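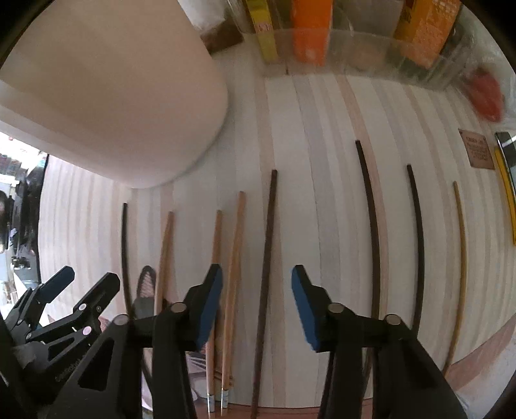 ## Monday at the Joltgate open day

Marloes Kuipers had promised me robots, and I'll admit I had dressed for something with sparks. What Joltgate had laid on was grippers, and a row of sticks leaning against a wall for them to be getting on with.

I watched for longer than I'd care to tell my employer. You hold the gripper in your hand, line up the two fingers, close them and hope. The blue rubber pads do the holding, and the person on the other end does the muttering. Dirk Van Damme, who ran the demonstration, said the idea is that people do the job first and the robot learns from the recordings afterwards. So the machines are being taught by us. I have seen us park.

Dirk made 13 visitors sign a sheet before anyone touched anything, then gave each of us two goes. My first was a disgrace. A thin stick offers you very little to aim at, and the jaws seem a good deal further from your hand than they are. Hilde Van Wijk went after me and was so quick that I took against her at once.

The pale dowels were the popular choice, and I can see why – straight, light and easy to make out against the stripes. The cat on the wall behind watched all this with round yellow eyes and offered no help.

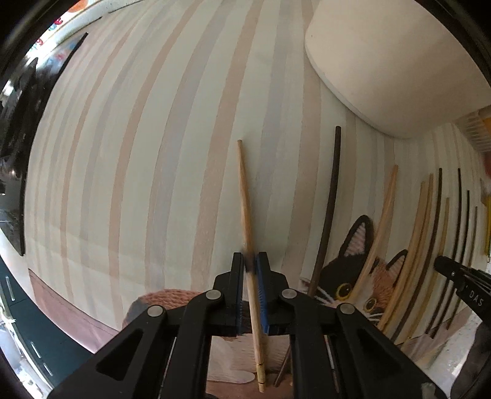
**Can you just turn up to the next one?**

You need to book by email with Joltgate, and the next one is in December. Marloes says the three o'clock session is the quiet one.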